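Budgeting for a second two-arm tabletop station, what am I forgetting?

Posted in Equipment and Purchasing, November 12, 2018

grallport_bench

We have one tabletop station with two arms and a sorting task on it (dishes and sticks, matched by color). I have been asked to put a number on a second one so it can go in next year's plan. The arms are easy, I have a quote. It's everything else I keep getting wrong. Last time the arms came in on budget and then we spent months ordering bits one at a time.

The room and the station, for reference:
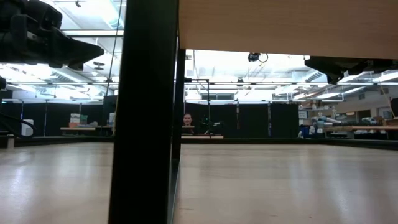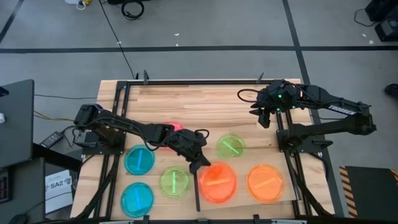

My list so far is the two arms with grippers, the table, the metal frame, cameras with mounts, one computer, and power. I put down 900 dollars for "cables and small parts" and my manager asked where that came from. I didn't have a good answer. The second station would go in the same room and run the same kind of task.

What I would like to know:
How much do people set aside for spares in the first year?
Is it worth buying a ready-made frame from a place like Brallemar, or do you cut your own rail?
Does anyone budget for the task items, or do they just come out of petty cash?

Quote has to go up before the end of the month.

Pētersons

We run 3 of these and I do the ordering.

Spares. Keep them on their own line and don't mix them with cables. Gripper fingers wear first, then the cable nearest the wrist, then motors. I buy one full set of fingers per arm when the station is ordered, plus one spare motor of each size used in the arm. Shipping a single motor on its own later costs nearly as much as the motor. If your quote doesn't list spare motors by size, ask for that before you sign.

Frame. Buy the rail cut to length and put it together yourselves. We bought ready-made once. It was square and it was solid, but every camera position we wanted was blocked by a brace, so we ended up drilling it. With plain rail you can slide a bracket over and tighten it again. Order more brackets than the drawing shows. You will move the cameras at least once.

Cables. Your manager's question is fair. Walk the first station with a tape measure and write down every cable, where it starts, where it ends and how long it is. Add a meter to each. Price that list. For us it came to 300 per station, and the rest of what we had been calling "small parts" was brackets and power adapters, which now have their own lines. Nobody has questioned it since.

Task items. Yes, budget them, and buy them all at the same time. Colored plastic changes shade between batches. We reordered dishes in July and the new green was different enough that we had to replace the whole set on both tables. I now put 125 down for each task and buy double what we need.

Two more lines that tend to get left off. One is floor work, meaning tape, mats and something to cover the cables where people walk. The other is setup time. Allow a full week of one person for mounting, leveling and calibrating the cameras, and charge it to the project if your place lets you.

Also check the power in that corner of the room before you commit to the spot. An outlet moved by building services took longer to arrive than our arms did.

tableside22

Just get the same thing you have now and double the old invoice. Works for us. Would not buy from Grornau again, slow to answer emails.

brkt_and_rail

Agree with most of the long reply above. I would add one thing on the computer. Don't plan on running both stations off one machine to save money. The USB ports fill up with cameras fast, and when one station needs a restart the other goes down with it. We tried it for a quarter and bought the second computer anyway.

On spares, my number is ten percent of the arm price for the first year and less after that. If you can use the same arm model on both stations, one box of spares covers them. A different model means a second box, so look at that before going with a cheaper quote. Ask how long they will keep selling parts for it too, and get the answer in writing with the quote.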